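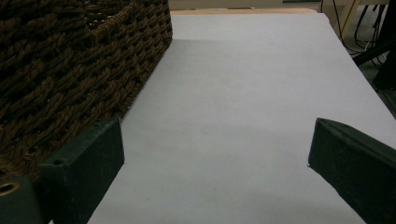 *Woven basket, brown cord, thick rolled rim. *

**1/** The Usholm home care service has revised its guidance on storing socks and other small textiles. The full text appears in the July bulletin. The main points are set out in this thread.

**2/** Residents are asked to keep one open basket for small items. A rectangular shape is preferred, as it fits standard closet shelving and wastes less room at the corners. Lids are no longer recommended.

**3/** Sorting should be done on a clear, pale surface. Dark socks are easily confused with one another under indoor lighting, and black and navy pairs account for most of the mismatches reported to us.

**4/** Items should be placed in the basket by color, beginning at one end. Light and dark pieces may share a basket. Small cloths may be folded once and laid beside the socks.
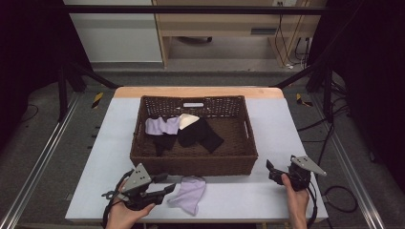
**5/** Leave part of the basket free. A basket filled to the rim will be searched by hand each morning, and the folding will not survive the week.

**6/** Single socks may be held for 90 days. After that period they may be taken to the textile counter at the Peixoto building, where they are accepted for fiber recycling. Please do not tie them in knots.

**7/** Woven baskets should be brushed out every 3 months with a dry, soft brush. Check the inside for loose ends, which can catch on fine knits. Trim them with scissors and do not pull.

**8/** The earlier leaflet, no. 2660, is withdrawn. Printed copies of the new guidance are available at the front desk, limited to 2 per household. Questions may be sent in reply to this thread and will be answered during office hours.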